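Reapplying Thermal Paste on an Older Office Desktop

Applies to: Werngate refurbishing bench notes, desktop section. Revised Feb 20, 2019.

Thermal paste fills the small gaps between the processor lid and the base of the heatsink. It dries out with age. Typical signs are a fan that runs at full speed on light work, slow response after a few minutes of use, and shutdowns under load.

You will need a Phillips screwdriver, a lint-free cloth, isopropyl alcohol, and a tube of non-conductive paste. We stock Cineck and Drastik; either is suitable.

Opening the case

1. Shut down, unplug the power cord, and hold the power button for 3 seconds.
2. Lay the tower on its side and take off the side panel.
3. Touch bare metal on the chassis before reaching inside.
4. Unplug the fan lead from the board. Pull the connector, not the wires.
5. Loosen the heatsink screws a little at a time in a cross pattern, then twist the heatsink slightly and lift.
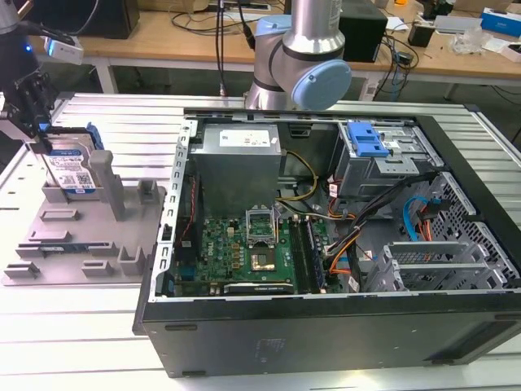 Desktop tower on its side, panel off, socket lever frame open.

If the heatsink will not move, do not pry. Run the machine for a few minutes to soften the paste, repeat step 1, and try again. On some sockets a stuck heatsink can pull the processor out with it.

Cleaning

Wipe off the bulk of the old paste with a dry cloth, then finish with alcohol on a clean section. Work from the edge toward the center. Do the same on the heatsink base. Let both surfaces dry fully. If the processor has to come out, hold it by the edges and keep alcohol away from the socket contacts.
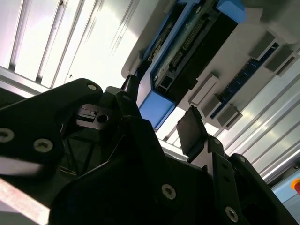 Can old paste be left in place if it still looks soft?
Remove it. Mixing old and new paste leaves an uneven layer and traps air under the heatsink.

Applying and closing up

Place a dot of paste the size of a small pea in the center of the processor lid. Do not spread it; the mounting pressure does that. Lower the heatsink straight down and tighten the screws in the same cross pattern, a few turns each. If you have to lift it again, clean both surfaces and start over.

Reconnect the fan lead before anything else -- it is the step most often missed.
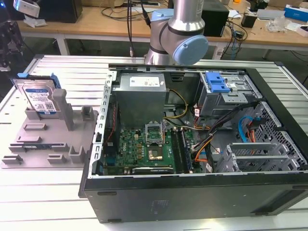

Check that no cable can reach the fan blades, then refit the panel and start the machine. Enter the BIOS setup and read the fan speed. On our units it settles between 2000 and 3000 rpm at idle. A reading of zero means the lead is off or in the wrong header -- shut down at once and correct it.

This site uses cookies to remember your preferences. By continuing to browse you accept our cookie policy. Accept | Settings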